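4. Running the folding demo for visitors

I run this one at our Huvstead open day, so take my timings with a pinch of salt – your crowd may be chattier than mine.

1. Switch on both arms and let them settle before you open the doors.
2. Lay one piece of grey cloth across the middle of the table.
3. Load the Lultier folding routine and press Start. Both grippers should take hold of the cloth.
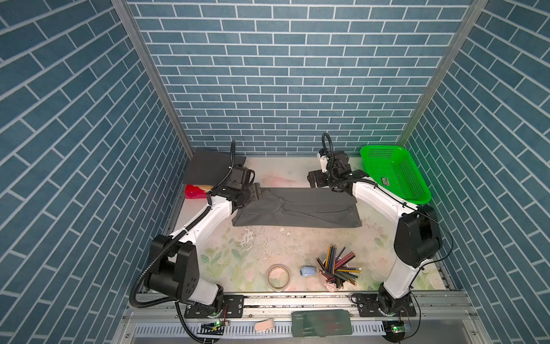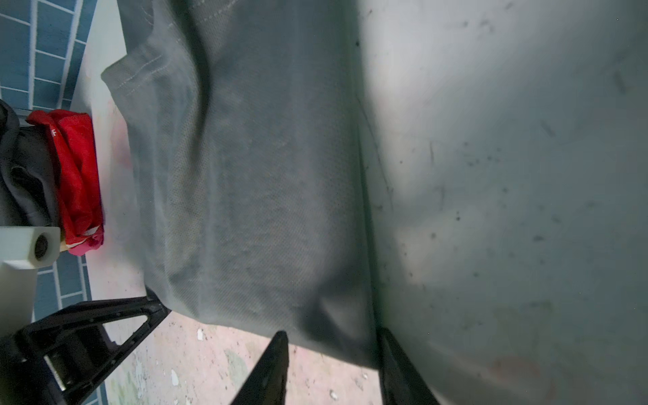

Words: Beverley Nuttall
Updated Wed 28 February

4. Let people watch a whole fold before you start talking. I never manage it!
5. Put the wrist camera view up on the big screen. Children love it, and so did Gerrit Hendricks.

Note: we had 391 visitors in October and ran the demo over 4 hours, so do plan a tea break.

Caution: keep everyone behind the yellow line while the arms are live. If somebody leans in, hit Stop first and be polite afterwards.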